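Home | About | Games Shelf | Archive | Contact

Back to cribbage after a long break

January 27, 2021
By Amerley Sowah

I learned cribbage from my grandfather in Clambridge when I was nine, and then I didn't play it again until last October. My neighbour had a board on her porch table and asked if I wanted a game. I had forgotten most of the scoring. I remembered fifteens and pairs but not his nobs, and I kept missing runs.

We've played most evenings since. She keeps the totals in a school notebook, and as of Sunday we were at 170 games. She's ahead by a fair bit. Most of my losses come from what I put in her crib. I used to throw fives without thinking, and a five in the other player's crib is close to giving points away.
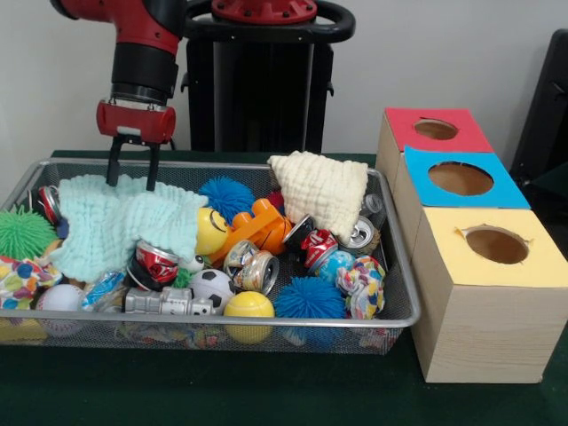

The pegging took me longer to get used to than the discards. If you lead a five, you're asking to be hit with a ten or a face card for two points. I lead a four now if I have one, as she can't make fifteen on it with a single card. It's a small thing but it adds up over a game to 121.

I've also been playing online under the name Okik, mostly at lunch. My rating there is 1,734, up from 1,000 when I joined. The computer counts the hands for you, and I don't like that much. I got lazy and started missing points again on the real board, so I've turned the automatic count off.

My cousin in Clakberg wants to learn, so I'm mailing her our spare board. It's missing a peg and she'll have to use a matchstick. I've written out the scoring on an index card, with muggins left off for now. We'll try a first game over the phone on the weekend, each with our own deck, if we can work out how to deal.

2 comments | 14 shares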